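Projet Durnex : un bras robotisé peut-il préparer les commandes d'une petite boutique ?
Rapport de deuxième semestre – Adaeze Onuoha, Ebuka Ezeani, Aiman Liem

2. Tâches retenues

Taltard, une boutique d'accessoires de téléphonie, nous a laissé observer son arrière-boutique en février. Nous y avons relevé les gestes répétitifs et retenu deux tâches : ranger des câbles par longueur et manipuler des coques avec leur carte. Le pliage des cartons a été écarté, notre table étant trop petite.

3. Essais

Chaque tâche a été répétée 72 fois, par séries de 12, avec le même programme. Danish Bukhari a réglé l'ouverture de la pince et Oluwaseun Olatunji a chronométré. Un essai compte comme réussi si personne ne touche l'objet avant la fin.

Les câbles posent peu de problèmes tant qu'ils sont attachés. Pour les coques, nous avons noté 24 échecs. Le plastique transparent est mal détecté : le programme suit les reflets sur les coins et confond parfois le bord de la coque avec celui de la carte. Une carte blanche placée dans la coque aide au repérage, mais elle réduit la place disponible pour les doigts.

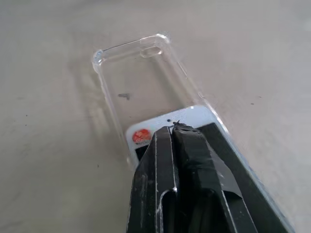 Figure 2 – Coque transparente et carte blanche à logo rouge, pince au contact.

4. Discussion

Pour un objet opaque et rigide, le bras peut déjà soulager un employé. Pour les coques, il faut encore quelqu'un à côté, et le gain de temps disparaît. Nous aimerions reprendre les essais avec un éclairage diffus et des doigts plus fins. Les temps par série sont donnés en annexe B.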